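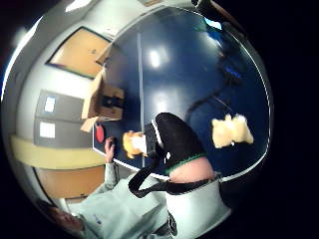
Soft toys are much harder to box up than books, and I say that as somebody who has packed a great many books. I'm opening this ticket about the size 3 cartons from Zinoter, which we use at the Rutis toy library to send our plush animals out on loan. The trouble is that the lid won't stay down once the toys are in. We had the table cleared for it and the box open with its flaps folded right back, the little orange and white one already in hand and the big cream fluffy one lying over on the blue tabletop waiting its turn, and I remember thinking that this time it would surely all go in nicely. Well, it did go in! And then the lid came up again, slowly, like a loaf rising.

Help > Boxes and cartons > Closing and sealing > Ticket: lid lifts after packing soft toys

Search tickets Type a word or order number Go

Opened Thursday, by the Rutis toy library packing table. Last added to on the same ticket.

I'll try to put everything down in order, and do forgive me if I go on a bit. I've found with these forms that if I'm brief somebody writes back asking for the very thing I left out.

What we pack: plush animals only. No hard toys, no puzzles, nothing with batteries. They are different sizes and some of them are a good deal furrier than others, and it's the furry ones that seem to cause the bother. A smooth bear stays where it's put. A fluffy one goes down flat as a pancake under your hand and then has a little breathe and is its old self again before you've found the tape.

What happens: we fold the short flaps in, then the long flaps over the top, and tape along the join. It looks lovely at that point. By the next morning there's a gap down the middle wide enough to get a finger into, the tape has let go along one side, and there is very often an ear sticking out. Hemov collect from us at 8 in the morning and their driver (a patient soul) won't take a carton with a gap in it, quite rightly, so it all has to be done again with the van waiting.

What I've tried so far, with how each one went:

First go. More tape. I went round the whole carton twice, and then across the other way for luck. The lid held but the sides bulged, and it wouldn't sit level on the shelf. The family it was meant for would have needed a bread knife to get in, too, and I don't care to think of a bread knife coming down towards a rabbit.

Second go. Fewer toys. This worked perfectly well, I should say so in fairness. But a loan set is a loan set, and if we split one across 2 cartons we pay Hemov for both. I'd like to keep that as a last resort.

Third go. I put a big atlas on top of the closed box overnight. It was beautifully flat in the morning. I took the atlas off, made a cup of tea, and came back to find the middle had started to lift.

Fourth go. Tissue paper between the layers, out of the pack of 100 sheets we keep for the dolls' house things. I can't think now why I supposed adding something would make it smaller. The toys did look very smart.

I haven't tried those bags you draw the air out of. Somebody suggested them and they may well be marvellous, but we did it once with a cushion and it came out with creases that stayed for weeks, and I'd be sorry to see that on a child's favourite. If you tell me they're safe for plush I'll happily think again.

One more thing that may or may not matter. Our cartons get used several times over, so the flaps have been bent backwards and forwards a fair bit and fold outwards very easily. They seem to prefer it, if a flap can prefer anything. I did wonder whether a tired flap simply pushes up more than a new one, or whether that's nonsense.
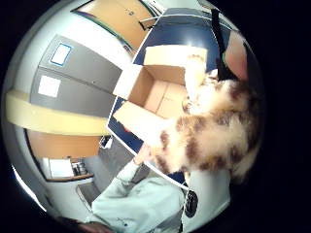

Reply from the Zinoter help desk: thank you for such a full account, it saved us a round of questions. Your thought about the flaps isn't nonsense at all. A flap that has been folded outward many times loses its crease, and when you bring it back over the top it bows up along the middle instead of lying flat. Before you pack, could you fold each flap inward, run your palm firmly along the crease, and let it rest closed for a few minutes while the box is still empty? Then pack with the largest toy at the bottom, lying on its side, and fill the corners with the small ones. Most people put the big one in last and that puts all the spring directly under the lid. We wouldn't use air-drawing bags for long-pile plush. If the lid still lifts after this, tell us how full the box is before you close it and we'll look at the next size up.

Thank you, that was quick, and kind as well. I've been back to the table this afternoon and done just as you said, so I'll add my notes while they're fresh.

The palm along the crease made more difference than I'd have guessed. I did all the flaps on one of our older cartons and left it closed while I sorted out the labels, and when I opened it again the flaps wanted to come back over by themselves. So that part I'm delighted with, and I've written it on a card and propped it by the tape.

The order of packing took me longer to get used to. I've always put the big ones in at the end, so that they're the first thing a child meets on opening the lid, and I felt a bit of a pang about hiding the best animal underneath. But it does sit better. The corners were the real surprise to me – I'd been leaving them quite empty and heaping everything in the middle, and of course that's just where the lid gives way.
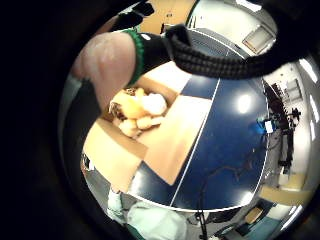 I then did what you asked and checked how full it was before closing. I laid a ruler across the top edges and the toys came up a little above it in the centre, and about level everywhere else. With some pressing and shuffling I got the centre down to level as well. Then short flaps, long flaps, one strip of tape along the join and one across each end, and no more than that, though my hand did go back to the roll out of habit.

It has been sitting on the shelf since lunch and there's no gap yet. I don't want to crow, as the gap has always come overnight before.

Could I ask two small things while the ticket's open? Is there any harm in turning the packed carton upside down until the van comes, so that the weight of the toys is on the lid? It seems sensible to me but I may be missing something about the bottom seam. And do you sell the size 3 with deeper flaps, the kind that overlap in the middle? I have a faint memory of one in the Sosa range that opened that way, and we still keep our spare mugs in it, but I can't find any mark on it to say what size it was.

Reply from the Zinoter help desk: upside down is fine for one night, as long as the bottom seam is taped and not just tucked. Please turn it back before the driver lifts it. We do have a carton with overlapping flaps in the same footprint, and we've put a sample pair aside for you. It's a slightly heavier board, so check the weight band with Hemov before you send one.

That's very good of you. The bottom seam is taped, I went and looked. I've turned the carton over and stuck a note on it saying which way is up, and I'll measure along the join before the van comes tomorrow and put the result on this ticket. Please leave it open until then.

Status: waiting for customer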